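Open Day at the Matar Low Vision Center, Plorkthorpe

I went to the Matar open day because my mother's eye doctor had left a leaflet in her bag. She is 81, has the dry kind of macular degeneration, and has been sold a lot of lamps. I wanted to know whether there was anything in Plorkthorpe worth a second trip with her along.

The doors opened late. By then there was a line down the ramp, and the first talk, by Anas Atallah, started before half of us had found a chair. He was good, I'll give him that. He said no lamp treats an eye disease, and that the right bulb in the right spot still helps a lot of people read their mail. Then he handed over to a man from Wandik, who spent the rest of the hour on a reading lamp with a price that made the row in front of me laugh out loud. 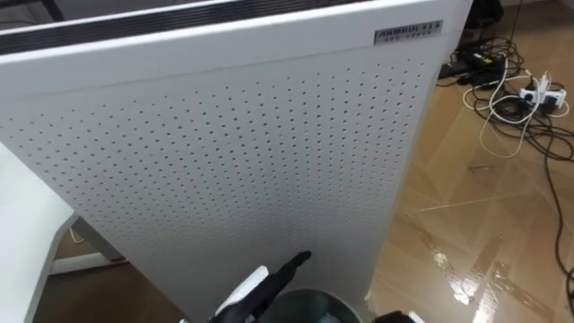 Contrast was the part I had hoped to learn something from. Most of what the center teaches comes down to putting dark things against light ones: a black cutting board for onions, a white one for beets, tape on the edge of the stairs. Fair enough, and cheap. A dark vent grille across the top of a white air purifier is easy to find with poor eyes, and the small silver nameplate on the same machine is hopeless. I tried it with the blur goggles they lend you at the desk. I also tried my mother's pill bottles, which I had brought along, and could read the label on one of them. Why drug labels are still printed that way was a question I put to two people. Both told me it was being looked at.

The Flusport magnifier got the biggest crowd. It sits on a stand, blows up a page onto a screen and reads it aloud. It did well on the printed sheet they had ready. On my parking receipt it read the date and gave up. The young woman running it said the light was wrong, and maybe so, but the light is wrong in my mother's kitchen too. The leaflet claims 3000 happy users. I asked where that figure came from and got another leaflet.

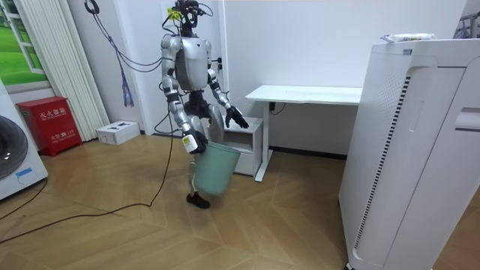 A silver-and-white robot holding a mint-green bucket by the rim.

Torben Hollmann's session on glare was the best thing all day, and it was hidden away in room 5 with no sign on the door. He went through tinted lenses one at a time and told us to walk outside with each pair before paying for any. Yellow made the curb clearer for me and made my head hurt. He also said that anyone who notices straight lines going wavy should call their eye doctor that day, open day or no open day - I wish that had been on the leaflet.

Would I go back? For Hollmann, yes, and for the goggles, which taught me more about my mother's evenings than she has ever let on. I bought one roll of yellow stair tape and left the lamp where it was.

Recent posts
Large-print calendars compared
What we paid for cataract surgery
Driving at dusk: when my father stopped
September notes: the bus to the eye clinic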